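Ahonen (family name)

Also known as: Ahonen, Ahoinen, Ahoin, "Ahosen" in the possessive

Ahonen is a Finnish surname, and the one I get asked about most, so I've finally given it a page of its own. It comes from "aho", an old word for a forest clearing left to grass over, plus the ending -nen that you'll see on so many Finnish names. My own tree has 272 of them so far (and I'm still finding more in the Jarkik branch!), going back 9 generations on the side that stayed put.

Spelling is where people come unstuck. The parish clerks wrote in Swedish and put down what they heard, so one family can turn up three ways on the same page - don't throw out a baptism just because of a stray letter.

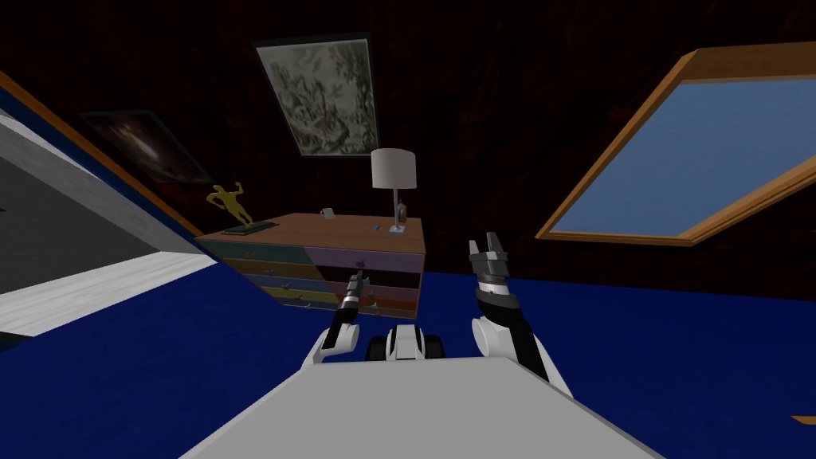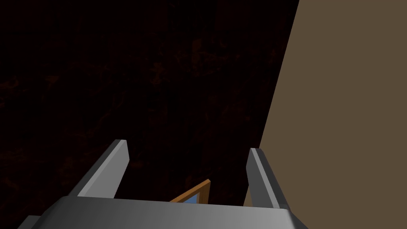

Computer-rendered views with robot grippers

The Jarkik line begins with a tenant farmer and his 17 grandchildren, most of whom kept the name. One daughter married into the Vandetti family, and her descendants are listed under that heading because I got in a terrible muddle when I tried to keep them here. The Mamiteck farm people used the farm's name for two generations and then went back to Ahonen, so do check both.

Entry 3099 in my index is still a puzzle. It gives a September burial with no first name and no age, and I've moved it between two households more often than I'd like to admit. For now it sits under Mamiteck with a question mark.

Last updated Wed 29 July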